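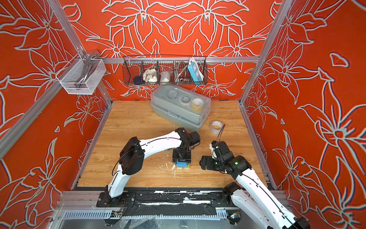
Two arms, one small tower: blue brick on green, and the left gripper has hold of it.

I promised in the last newsletter that I'd report back on the Flirer bench kit, so here goes. We've had it on loan from Grelcombe for a month now, and it goes back on Tuesday unless somebody finds the money to keep it (hint, hint).

For anyone who missed the first bit, Flirer is a pair of arms on a front rail, plus the software and a phone number you can ring when it all goes wrong. You can take it bare or you can take it with the full frame and walls. We went for the walls and I'm so glad we did! Grelcombe let you pick the pattern from a little book of swatches, and I went straight for the orange with the big white lilies. Natália Kuruc wanted plain grey and has now come round, or at least stopped mentioning it.

Setting up took the two of us a morning. The rail goes on first, then the arms, then you spend ages on the cables. The printed guide is decent up to page 12, where it starts talking about a bracket we didn't have. I rang the support line and got Hajar Abdelaziz, who knew exactly which bracket I meant and told me to skip to page 14 (it's only for the bare version). Five stars for Hajar.

We've mostly been doing toy blocks. I know that sounds daft for a kit at this price, but studs are fussy little things and you learn very quickly how good your grip is. Picking up a stack is easy enough. Getting one arm to hold while the other pulls the top brick off took me most of the first week, and I still get the odd day where the whole lot goes skating across the table. By now we've logged some 300 tries and I'd say the second arm is the one that needs the patience.

Things I like: the crossbar along the back, which takes a mesh basket, so all our bits and bobs live up there and leave the table clear-ish. The little green light on the wrist, too. It's easy to spot from the doorway.

Things I don't: the cables. They loop about all over the arms and I'm forever checking I haven't pinched one. The Llewellyn kit we tried in December was much tidier on that score, though it was slower and it squeaked. I'd also have liked a spare set of gripper fingers in the box instead of having to order them separately.

There's a software add-on called Anda that lets you save a move and play it back at half speed. It costs extra after the trial runs out and I'd pay it. Half speed has saved me from myself more than once.

If you fancy a go before it's packed up, come and find me after lunch. Bring your own blocks if you've got any, I'm short of green ones.

Contact the newsletter desk | © All rights reserved | Back to top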